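Clearing the Table: Your Questions

Does a messy table need a system?
Probably not. We've read the colour-coded plans, tried 2 of them at the Pramon share house, and went back to a bin and a bit of nagging.

Is the Tendier Tabletop Caddy worth buying?
We doubt it. It gives your rubbish a nicer place to sit, and it takes up room you were trying to get back. An old ice cream tub does the job.

Can soft plastic wrappers go in the recycling?
Don't take the little symbol's word for it. Plenty of kerbside services won't take crinkly film of any kind, so check with your own council. Paper and cardboard scraps are usually fine if they're clean -- greasy ones aren't.

What about used tissues?
General rubbish. Some people swear by composting them. We're not keen.

The Gudivetti method says to sort everything into 3 piles first. Should I?
For a garage, maybe. For a few wrappers you'd be making piles out of a pile. Pick up the biggest bit of packaging and, if it's empty, stuff the small bits inside.

Do I need a special spray for a grey tabletop?
We haven't met a grey tabletop that knew the difference. Warm water, a drop of dish soap and a cloth. The Wong bottle is 300 mL and we'd sooner spend the money on biscuits.

What counts as a small job?
A plastic package, a snack wrapper, a tissue, a scrap of brown paper or card. If most of the table is still bare, don't make an afternoon of it.

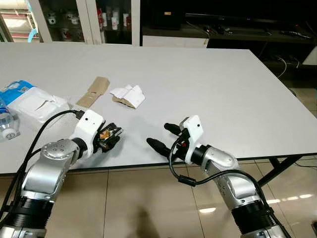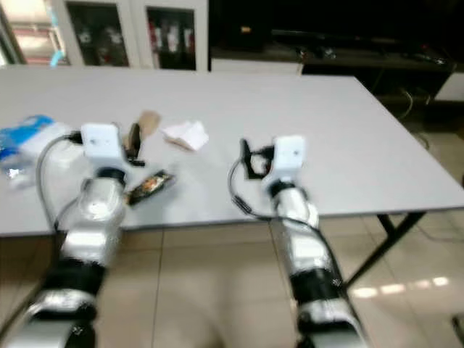
How often should I do it?
Whenever you can't put a plate down. Anyone selling you a 113-step routine has too much time, and would like some of yours.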